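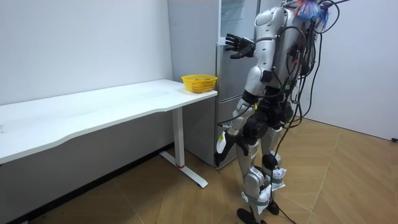 Ticket: right arm stalls short of refrigerator door, drops to hold
Project: Jaltent (humanoid, shared workshop build)
Component: right arm, cabling, arm controller
Status: closed, with one item moved to a separate ticket
Opened: 20 Jun 2022

Summary

On the door-opening task the right arm raises normally, then stops before the hand reaches the upper door. The controller reports a following error on the right elbow and puts the whole arm into hold. The left arm and the legs are unaffected. The hold clears on a reset and the fault comes back on a later attempt, not always the next one.

Expected behavior

Arm raises, hand opens, hand moves to the door edge, fingers close, door is pulled. The robot stands still for all of this. No walking is involved.

Actual behavior

Arm raises, hand opens, arm stops. Log shows:

ARM_R elbow: following error over limit
ARM_R state: RUN to HOLD
HAND_R state: OPEN, no fault

The hand keeps its last commanded pose, so from across the room the robot looks like it is still working. Check the console before walking up to it. Do not put your own hand between the fingers and the door while the arm is in hold. It is still powered.

Setup

Robot standing in front of the refrigerator, feet flat, left knee slightly bent. Shoulder and back shells fitted. Power and data both over the tether, no battery. Arm controller is the Skamard board, stock firmware. Motion scripts are from the Suststead branch, with the reach speed left at the default. Door task script unchanged since the last good run.

The desk stays where it is. Moving it gives the elbow more room, but the reach path never goes over the desk and the fault appears with the desk pulled away too. Tried that first.

Reproduction

1. Stand the robot at the refrigerator and let the balance settle.
2. Run the door task from the start position.
3. If it completes, return to the start position and run again. Do not power cycle between runs.

First batch of 12 attempts: 4 stalled. In all of them the arm was on the way up and forward when it stopped. None stalled on the pull or on the return.

Log

Entry 1

Suspected the reach target. If the target is inside the door, the hand pushes on the door, the elbow loads up and the error is genuine. Moved the target back toward the robot by a hand's width and reran. Still stalls, with the fingers clear of the door. Target put back to the original value.

Entry 2

Suspected the elbow gearbox. Powered down, supported the forearm and moved the joint by hand through its full travel. Smooth, no notch, no noise. Same feel as the left elbow. Ran the elbow alone from the console, slow then fast, shoulder parked at the side. No error at any speed.

So the elbow is fine while the shoulder is down.

Entry 3

Ran the elbow alone with the shoulder raised to the reach height. Error on the 3rd cycle. Repeated with the shoulder down, no error. Repeated with the shoulder raised, error again.

Plotted commanded and measured elbow position. The measured position does not lag the way it would under load. It follows correctly, freezes at one value for a short time, then jumps to the right place. Motor current stays flat through the freeze. A joint that was being blocked would show the current rising. This is a feedback dropout. The controller takes the frozen value as real, sees the gap open up and trips.

Entry 4

Feedback for the right arm runs from the elbow up through the shoulder, into the upper torso and out to the bundle on the back. With the arm raised forward, the slack inside the shoulder is used up and the cable pulls on whatever is holding its other end. What is holding its other end is the weight of the bundle.

The bundle was never properly tied. It comes out of the upper back and hangs in loops past the hips, with one cable going on down to the floor. It has been added to each time a sensor was added. Every loop hangs from the connectors.

Wiggle test: arm parked and powered, elbow position on the console, bundle lifted by hand and let down again. No dropout while lifted. Letting it down gave a dropout on the second try. Pulling the floor cable gently gave one every time.

Entry 5

Temporary measure to confirm: took the weight of the bundle with a loop of cord over a ceiling hook, enough slack left for the robot to shift its weight. Ran the door task 12 times. No stalls.

The cord is not a fix. It is in the way for walking and it will catch on something.

Entry 6

Shells off the upper back. The right arm feedback connector is a latching type and the latch was not engaged. It had been pushed in far enough to make contact and no further. Pulled it, inspected it, found one socket contact slightly spread. The others are good.

Replaced the socket contact, reseated, heard the latch. Pulled on the cable by hand with moderate force, connector stays.

The left arm connector, same type and same batch, was latched. It was probably left alone the last time the back was open. The right one had to come out for the shoulder swap in November and I have no note of it being checked afterward.

Entry 7

Strain relief. Added a clamp to the torso structure below the connector row, so the bundle hangs from the clamp and the connectors carry nothing. The first position of the clamp was too low and pulled the cables tight when the torso turned. Moved it up one hole. The service loop between clamp and connectors should be long enough to get two fingers behind and no longer.

The tether still goes down to the floor and trails behind the feet. For standing tasks this is acceptable as long as it lies behind both heels. For walking it needs the overhead line, see related ticket.

Entry 8

Cord removed, shells back on. Door task 12 times, no stalls. Then 12 more with the floor cable pulled sideways by hand on each reach. No stalls. Elbow position plot is clean, no frozen samples.

Entry 9

One stall on a later session. Different message:

ARM_R shoulder pitch: temperature warning
ARM_R state: RUN to HOLD

This is not the same fault. The arm had been held out in front of the robot for a long time while the grip pose was being adjusted, and the shoulder motor was doing all the holding. Let it cool, reran, fine. Added a line to the session notes: park the arm between adjustments. Not tracked here any further.

Root cause

Right arm feedback connector not latched after the November shoulder work, with one spread contact. Unsupported weight of the back bundle pulled on it whenever the arm was raised forward. Intermittent loss of elbow position, reported by the controller as a following error.

Fix

Contact replaced. Connector latched. Bundle clamped to the torso structure. No software change.

Things that were not the cause

Reach target. Elbow gearbox. Desk position. Tether voltage was also measured at the robot end during a reach and did not sag. The strips and tags around the knees and shins are clear of the joints and have nothing to do with the arms. Leave them on.

Notes for the next person

The message "following error" on the Skamard board does not tell you whether the joint is late or the reading is wrong. Plot the current before taking anything apart. Flat current with a frozen position means look at the cable. Rising current means look at the mechanics or at what the hand is touching.

The board does have a separate fault for lost feedback, but it only trips after a run of missed frames. The dropouts here were shorter than that. Raising the following error limit would have hidden the problem and left the arm moving blind for a moment next to a door. Do not raise it.

When testing a single joint, test it in the pose where it failed. Entry 2 passed and cost an evening.

Any time the back shells come off, check both arm connectors for latch before they go back on. Push, listen, pull. The checklist in the project folder now has a line for each side.

Comments

Comment from the Hettiarachchi build (same controller board, different arm)

We had the same message on a wrist. Ours was a crimp on the motor side and showed up with the forearm rotated. Can you say what you used to plot position against current? The console viewer drops samples for us at full rate and we could not see a freeze that short.

Reply

Not the console viewer. Logged to file on the controller and plotted afterward. The viewer shows every 4th sample and smooths between them, so a short freeze is drawn as a slope. It looked like ordinary lag in the viewer, and that is what sent me to the gearbox in the first place.

Comment from the Hettiarachchi build

That explains ours. Logging to file shows 9 frozen samples in a row on the wrist. Clamp is a good idea, we have cable ties on the shell and they slide.

Reply

Ties on the shell will always slide, the surface is too smooth. Clamp to the structure. If you have to tie to the shell, put a strip of rubber under the tie.

Follow-up

Overhead line for the tether: moved to its own ticket, open.
Bundle to be split into power and data when the back is next opened: not scheduled.
Frozen-sample check in the Suststead branch, warning only, no hold: written, running on this robot, not merged yet – needs a test on the legs, where a false warning during balance would be a nuisance.

Closing this one. Reopen if the elbow message comes back with the clamp fitted, and attach the file log, not a screenshot of the viewer.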